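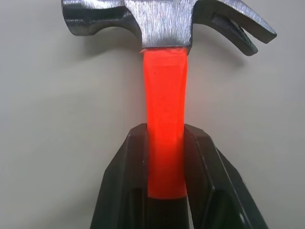 7. Running the visitor demonstration

Use this section on open days and for booked visits to the Prunport workshop. It assumes that the two-arm cell has been installed and checked as described in sections 3 to 6. Two trained people are needed: an operator at the Stitico control screen and a host who stays with the visitors. The operator must not leave the screen while the arms have power.

The demonstration is called Tool Pass. One arm picks up an item from the table, holds it upright for visitors to look at, and sets it down again. The second arm can then repeat the pick from the other side. A full run takes 12 minutes, including the talk by the host.

7.1 Before visitors arrive

1. Wipe the tabletop with a dry cloth. Old scuffs do not matter, but crumbs and grit do.

2. Check the pads on all gripper fingers. Replace any pad that has lifted at a corner. Spare pads are in the Öberg drawer, part number 2982.

3. Switch on the cell and wait for the green light on the Giltex power unit.

4. Log in to Stitico and open the program Tool Pass. If the screen shows an older version, load the current one from the shared folder. Do not edit the old one.

5. Run the empty cycle once, with nothing on the table. Watch both arms through the whole movement and listen for rubbing from the cables.

6. Press each emergency stop in turn and confirm that the arms lose power. Reset after each one.

Note: the empty cycle has to be run again if the table has been moved, even slightly.

7.2 Setting out the items

1. Choose a heavy item and a light one. The usual pair is the claw hammer and the toothbrush, and the stored grip settings match these.

2. Lay the hammer on its side across the table, with the handle clear of the edge.

3. Place the toothbrush with the bristles facing up. Leave a gap between the two items so that the fingers can close on one without pushing the other.

4. Press Find Items. Stitico draws an outline on the screen for each item it has found. If an outline is missing, move that item a little and press the button again.

5. Check that the grip setting next to each outline is correct: Heavy for the hammer, Light for the toothbrush.

Caution: do not pick up the toothbrush on the Heavy setting. The handle may crack and throw pieces.

Caution: use only items from the demonstration box. Visitors often offer a phone or a set of keys. The host should refuse politely.

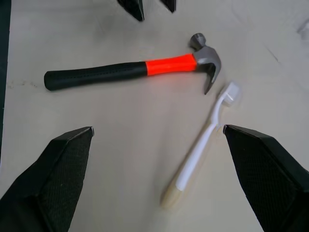 7.3 Running the demonstration

1. The host brings the group to the yellow line and asks everyone to stay behind it. Small children stand at the front, each with an adult.

2. The host says "ready". The operator repeats the word and presses Start.

3. The first arm picks up the hammer by the handle and lifts it at slow speed. It then turns it so that the head is at the top.

4. The arm holds still until the operator presses Continue. The host can use this time to explain how the grip force is set and to take questions.

5. Press Continue. The arm lowers the hammer to the table and moves back.

6. Repeat with the toothbrush. Visitors tend to ask why the same fingers can hold both. Answers to this and other common questions are on the host card.

7. Press Park when the last item is down. Wait for both arms to stop before anyone steps over the line.

Caution: never reach in to straighten an item while the arms have power, even if they are still. Press Pause, then Power Off, and then reach in.

7.4 If a pick fails

If the fingers close and miss, the arm will try once more and then stop with message 667. Press Park, turn off the power, set the item out again and start from step 4 of section 7.2.

If the item slips while it is in the air, press the emergency stop and leave the item where it lands until the arms are without power. Look at the pads before the next run.

Stop the demonstration for the day after two slips and tell Thư Sầm, who keeps the fault log. Write down which arm was in use, the item and the grip setting shown on the screen.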